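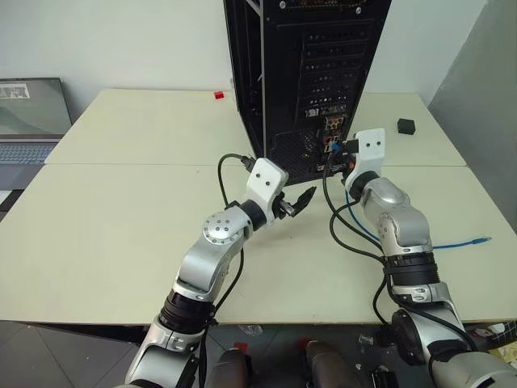 Derkosora Business Units, Westerberg Road
Office electrical and fire safety checklist, with comments
Units 1 to 9, shared corridor, kitchen and post room
Completed Sep 1, 2019

Results are marked OK, ACTION or N/A. Comments follow each item. Actions are repeated at the end with the unit they belong to.

SECTION A. SOCKETS, PLUGS AND LEADS

A1. Wall sockets free of cracks, scorch marks and loose faceplates.
ACTION
Faceplate in Unit 4, left of the door, moves when a plug is pulled out. One fixing screw missing. Socket taped over until it is put right. All others sound.

A2. Plugs correctly wired and fused, cord grip holding the outer sheath.
OK
Sample opened in each unit. A desk lamp in Unit 7 had a 13 amp fuse and has been changed to 3 amp.

A3. Extension leads not plugged into one another.
ACTION
Found in Unit 2 and again in Unit 6. Unit 6 was told about this last November. The tenant has now been asked to have an extra double socket fitted under the window. Landlord's consent is already given for this, see the letter in the front of the folder.

A4. Leads fully unwound where a drum type is used.
OK
One drum on site, kept in the post room. Unwound when seen.

A5. No leads under carpet, across doorways or through window openings.
OK
The lead that used to run under the mat in Unit 3 has gone.

A6. Portable items labelled with a test date still in force.
ACTION
Kitchen toaster has no label. Two fan heaters in Unit 8 have labels that can't be read. Treat all three as untested. Computers, screens and printers were in date in every unit.

SECTION B. HEATING AND HOT WATER

B1. Portable heaters at least 700 mm from paper, curtains and furniture.
ACTION
Unit 8, both heaters too close to the filing shelves. Moved during the visit. They can't be used until A6 is cleared in any case. The distance is the site rule and is printed on the notice inside each unit door.

B2. Wall heaters clear on top.
ACTION
Coats on the heater in Unit 5. Removed. A row of hooks would solve it, there is room behind the door.

B3. Thermostat covers in place.
OK

B4. Water boiler in kitchen secure, no leaks, warning sticker readable.
OK
Sticker replaced. Limescale on the tap is heavy but doesn't affect safety. Descale when convenient.

B5. Boiler cupboard locked and not used for storage.
ACTION
Locked, but a mop, a bucket and the Christmas lights were inside. The lights have been moved to the post room. Cleaners to find another place for the mop and bucket.

SECTION C. ESCAPE ROUTES

C1. Corridor clear to full width.
ACTION
Flattened boxes outside Unit 1, a bicycle outside Unit 9. Boxes taken to the yard. The bicycle was still there at the end of the visit. There is a rack by the rear gate.

C2. Final exit doors open easily without a key.
OK
Rear door was stiff at the last inspection and has since been planed. Opens with one hand.

C3. Fire doors close fully onto the stop from any position.
ACTION
Kitchen door stops short by a finger's width. Closer needs adjusting, or the carpet strip lowering. Look at the strip first. All other doors close.

C4. No fire doors wedged or tied open.
ACTION
Wedge found at Unit 2 and removed. This is the third form in a row with a wedge at Unit 2. If the door is a nuisance to people carrying stock, a hold-open device linked to the alarm can be quoted for.

C5. Exit signs present and lit.
OK

C6. Emergency lights come on when the test key is turned.
ACTION
Fitting outside the post room came on and faded within a few minutes. Battery, most likely. The rest held for the length of the short test. Full-length test is due in November and should be booked outside office hours.

SECTION D. FIRE ALARM AND EXTINGUISHERS

D1. Alarm panel showing normal, no faults.
OK

D2. Weekly call point test recorded in log book.
ACTION
Two weeks missing in the summer. The entries on either side are complete and a different call point was used each time, as it should be. Please don't fill in the gaps afterwards. Leave them blank and carry on.

D3. Alarm heard in every room with the door shut.
OK
Quiet in the inner room of Unit 6 but can be heard over normal talking. Test again if the partition is extended.

D4. Extinguishers in position, pin and seal in place, gauge in the green.
OK
The Unit 5 one was on the floor beneath its bracket. Hung back up.

D5. Right type of extinguisher for the risk.
OK
Carbon dioxide next to the distribution board and in the units with more electrical equipment. Fire blanket in the kitchen.

D6. Service date within the last year.
OK
Serviced by Umedau Fire. Certificate in the folder.

SECTION E. DISTRIBUTION BOARD

E1. Cupboard closed, marked and free of stored goods.
OK

E2. Circuits labelled and the labels correct.
ACTION
Labels for Units 3 and 4 are the wrong way round on the lighting circuits. They probably have been since the units were split. Electrician to confirm and relabel. A handwritten note is stuck on the board for now.

E3. RCD trips when the test button is pressed.
OK
Tenants were given notice to save their work and shut down first. Unit 7 asked for more notice next time.

E4. Fixed wiring report in date.
OK

SECTION F. DESKS AND WORK AREAS

F1. Air vents on equipment not blocked.
ACTION
Printer in Unit 1 pushed hard against the wall. Pulled forward. Dust in the vents of several machines around the site. Tenants are reminded to switch off and unplug before cleaning, and to use a soft brush or a dry cloth.

F2. Cables under desks tidy and clear of feet.
OK
Unit 9 has fitted trays and it's a big improvement. Unit 4 is untidy but nothing is in the walkway.

F3. Waste paper removed daily.
OK

F4. Chargers not left on soft furnishings.
ACTION
Phone charging on the sofa in Unit 6. Tenant spoken to.

ACTIONS CARRIED FORWARD

Unit 2: remove linked extension leads. Keep door unwedged.
Unit 4: new screw and check of faceplate before the tape comes off.
Unit 5: keep heater clear, fit hooks.
Unit 6: remove linked extension leads, fit double socket. No charging on the sofa.
Unit 8: test or dispose of two fan heaters.
Unit 9: bicycle to rack.
Kitchen: test toaster, adjust door closer.
Boiler cupboard: mop and bucket out.
Post room corridor: replace emergency light battery.
Board: correct labels for Units 3 and 4. Miron Electrical has been asked for a date.
Log book: weekly tests to be kept up.

Tenants should return the signed slip to the post room tray once their own items are done. Anything that needs the landlord's contractor will be arranged by the site office and there's no need to ring them separately.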